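Setting Up a Pretend Market for Young Learners

Guidance for classroom staff and family program leaders
Prepared by Ha-rang Yang, Ornelstead Early Learning Office
Revised 5th August

A pretend market gives children a setting in which to practice counting, sorting, asking politely and waiting for a turn. This page explains how to plan, equip and run a market session for children aged three to six. It applies to all rooms that follow the Ornelstead play program. Rooms using the older shop corner plan may continue with it until October.

Before You Begin

Choose a part of the room that children can enter from one side and leave from the other. A low table is suitable for the counter. Place a second table at a short distance for families of dolls, picnic play or pretend cooking, so that goods have somewhere to go once they have been bought.

Check every item of play food before the session. Remove anything with a split seam, a loose part or peeling paint. Items small enough to pass through the choke-test cylinder must not be used in any room where children under three are present, even for a short visit.

You will need:
Play food of several kinds
Shallow plates or trays
Baskets or cloth bags for shoppers
Price cards
Paper coins or counters
A simple sign for opening and closing

Step 1. Sort the Goods

Ask the children to help decide what belongs together. Vegetables, fruit, fish and bread are the usual groups, but other answers should be accepted if the child can explain them. A group made up of "things my grandmother cooks" is a sound choice and often leads to a longer talk than a group based on color.

Include foods that the children eat at home as well as those found in standard play sets. Families may be asked in advance which foods they would like to see on the stall. Use the name the family uses, and write it on the card beside the English name.
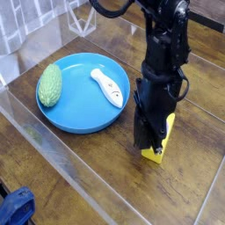
Page 8

A bitter melon and a fish, for instance, can be set out on one plate and named before they are moved to their own groups. Both are long in shape, but a child who compares their surfaces and outlines will soon find words for the differences. Let the child speak first. Supply a new word only when one is wanted.

Step 2. Make the Price Cards

Keep prices low. For children aged three and four, every item should cost one or two coins. Older children may use prices up to five. Draw the matching number of dots under each numeral so that shoppers can check the amount by touch.

Cards may be printed from the Prillerix card sheet or written by hand. Hand-written cards should be at least the size of a playing card and should be made with a thick marker.

Step 3. Assign the Roles

Begin with no more than two sellers and four shoppers. Other children may take the role of cook, bag packer or delivery driver. Change roles when the closing sign is turned, and keep a short list near the table so that each child who has asked to be a seller receives a turn during the week.

An adult should play the first shopper. Speak in full sentences, such as "Good morning. May I have one fish, please? How much is it?" Children will copy the pattern. Step back once two shoppers are managing the exchange on their own.

Step 4. Close the Market

Give notice that the market will close soon. Shoppers return their goods to the counter, and sellers place them back in the groups chosen in Step 1. Disagreements about where an item belongs may be settled by asking the child who sorted it.

Wipe hard plastic items with mild soap and water at the end of the day. Cloth items go to the laundry on the regular schedule. Record any damaged goods in the room log.

Children Who Prefer to Watch

Some children will stand near the counter for several sessions without joining in. They should not be pressed. A basket left within reach is often enough of an invitation.

Related Guidance

Choosing Play Materials, page 2
Talking With Families About Food
Room Log Forms

Requests for extra card sheets should be sent to the Ornelstead office, Room 255.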